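Re: [cell-practice] Speed limits while somebody is at the table

Hi everyone, and Merry Christmas to those of you reading this on the 25th with a mug of something warm,

On 25 December 2020, Casdale lab wrote:
> We would like the shared rules to say that the arm must be at
> reduced speed any time a drawer or lid is part of the task.
> Our own sheet from May only covers picking things off a flat
> surface. Does Kokley have wording we could borrow?

You're very welcome to ours, such as it is! We went round and round on this at Kokley (two whole meetings, if I remember right) and ended up tying the limit to contact instead of to the object. Any move where the gripper touches something that can slide, tip or swing gets the slow profile, and so does the approach to it. Our drawer setup:

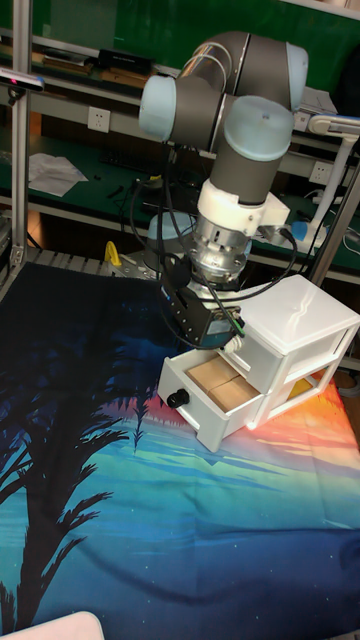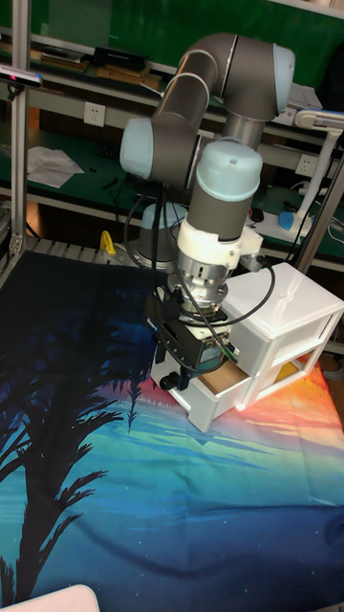
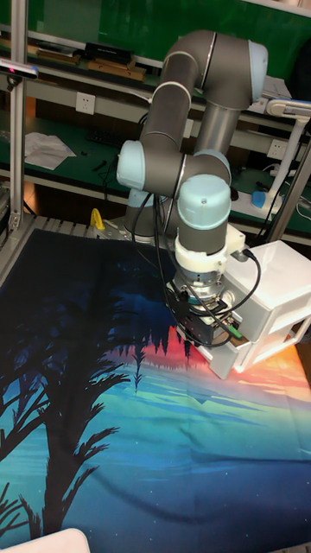
The other half of the rule is about what's under the work. We like a printed cloth because a plain white table is awfully kind to the cameras, but a cloth can creep, so we ask people to pull it flat and check the corners before each session. Our log has almost 3,000 runs in it now, and I do wish we had written down the state of the cloth from the very first one.

Then there are the cables at the wrist. Section 7 of our sheet says to turn the last joint through its full range by hand-guiding, before any program runs, and watch the loops the whole way. The Esposito people do theirs weekly, I believe, and they may want to chime in.

I'll put the full sheet in the Clorkel folder after the holidays. Please mark it up as much as you like, especially the part on who may reset a stop. I've never been happy with how that one reads.

Warm wishes from all of us at Kokley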